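Hi, I'm Deepika Joseph, and I run Cultico, a tiny drawing and lettering school over the bakery in Sernthorpe. I started it in my living room with 3 students and one wobbly easel - we've got 95 now, and the easel's still wobbly! 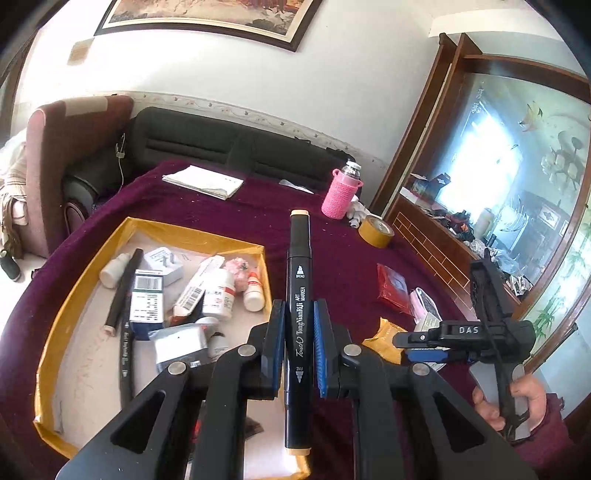
Classes are small and pretty loud. Beginners do six weeks of plain shapes and shading, then pick lettering, comics or portraits. My favorite is the evening lettering group (they bring cake). 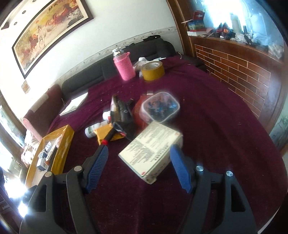 Every December we hang a show at the Gounder, and last time we squeezed in 134 pieces. If you'd like to try a class, come up the side stairs any evening after six and ask for me.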